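Tuesday thoughts from the laundry

I've been at the Lusham laundry long enough to have opinions about most things, including which trolley has the dodgy wheel, so it was only a matter of time before I had some about the robots. We do workwear mostly, plus bedding for a couple of hotels out Stinville way, and since the spring we've had 2 Wemow arms doing a share of the loading and unloading in the small-machine room.

The first few weeks were a bit grim, if I'm being fair. Everyone was polite in the meeting and then very loud in the tea room. We'd been told no jobs would go, and none have, but you do wonder! What has gone is the bending. I used to finish a shift with my back in bits from stooping into drums, and now I do a lot more sorting, checking pockets and mending, and I get home able to tie my own shoes.

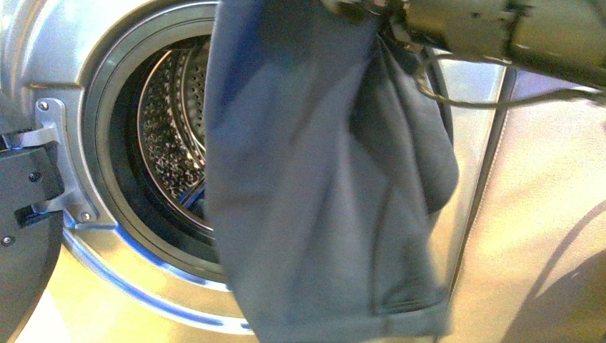 The arms are slow, mind. Painfully slow with anything heavy. I can empty a machine and be halfway down my tea while one of them is still deciding where to pinch a trouser leg. But they don't mind being slow at four in the morning, and that's when it adds up. Our best night so far was 760 pieces with one person on the floor (me, with the radio on far too loud).

And that's the bit I'm not sure about. Nights used to be a proper crew. You'd have a natter over the folding table, somebody would bring in cake, and the shift would fly by. Now it's me and the hum. I've brought it up with the supervisor and we're trying a later handover so that the evening lot and the night lot overlap for a while. It helps a bit, though the cake situation has not recovered.

The other change is the screens. We all had to learn Yurt, the program that tells you which load is stuck and why, and I was dreading it because I can barely work my telly. Turned out fine after a fortnight. The extra training put 54 pence an hour on my pay too, so I've stopped moaning about the passwords.

Next month they want to try the arms on towels. I've got my doubts, and a packet of biscuits riding on it.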